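What to do when the arm drops or crushes a container at the rack

Posted February 15, 2026, by Odette Boyer, Giltbridge cell maintenance notes

Use this procedure when the arm stops at the rack with a grip fault, or when a container comes off the fingers during a pick. It covers the cell at Giltbridge running the Undon gripper. The Forkport cell has a different controller and its own page.

We had nine grip faults in August before we worked out that they had two separate causes. One was the grip force setting for steel. The other was the wrist cable. Check both every time, even if the first one looks like the answer.

Before you go in

Press the cell stop and wait for the tower light to go steady. Lock the disconnect with your own lock. Do not rely on the pause button on the pendant, which leaves the arm powered. If the fingers are holding something, put one hand under it before you bleed the air. The fingers open when pressure drops and the part will fall.

Step 1. Look at the rack before you touch anything

Write down what is on the top shelf and how it is sitting. A metal tray inside a larger tray gives the fingers two rims at different heights, and the program has to be told which one to take. If the job sheet says the inner tray and the recipe says the outer, the arm closes at the wrong height and faults out.
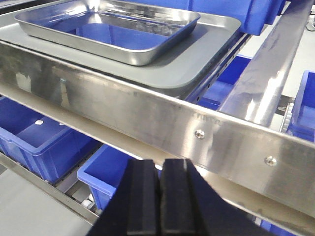
Tobiloba Akpan wrote in to say that the recipe screen keeps the last tray type after a restart, so a correct job sheet isn't enough. Reselect the tray by hand, he says, even when the right one is already showing.

I have added that to the restart section below.

Step 2. Check the force setting

Open the recipe and read the grip force. Steel trays take the high setting. Clear plastic takes the low one. With the high setting on plastic, the wall bows in, the sensor reads it as slip, and the controller squeezes harder until it trips. That is how we cracked two containers.

Inspect the corners of any plastic container that was in the fingers at the fault. Surface scratches are fine. A white stress line or a crack you can catch with a fingernail means it goes in the scrap bin.

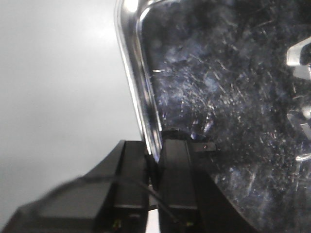 Could the force limit be locked so the operator can't pick the wrong one? Kelly Treloar asked this in the comments.

Yes, on firmware that has the recipe lock. Ours doesn't have it yet – the Ouellet cell does, and Angus Whitelaw has the settings.

Step 3. Check the wrist cable

With the disconnect still locked, follow the cable from the wrist to the fingers. Feel for flat spots. Any loop that can get between the fingers will get pinched sooner or later, and a damaged cable gives a grip signal that comes and goes. Replace it if the jacket is cut. If it is only loose, re-clip it and leave enough slack for full wrist rotation.

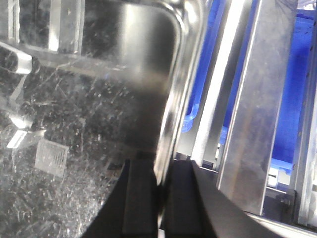
Step 4. Test at low speed

Clear the cell, remove your lock and run the pick at 200 mm per second with an empty container. Watch the clearance between the fingers and any upright or panel close to the pick. Run it nine times. One fault in the nine means you go back to Step 2.

Restart

Reselect the tray type. Confirm the force setting out loud with the second person. Return to normal speed and log the fault code, the container type and the cable condition. The cable also gets changed at 1,000 hours whether it has faulted or not. Didier Maillard keeps the spares in the cabinet by the panel, bottom drawer.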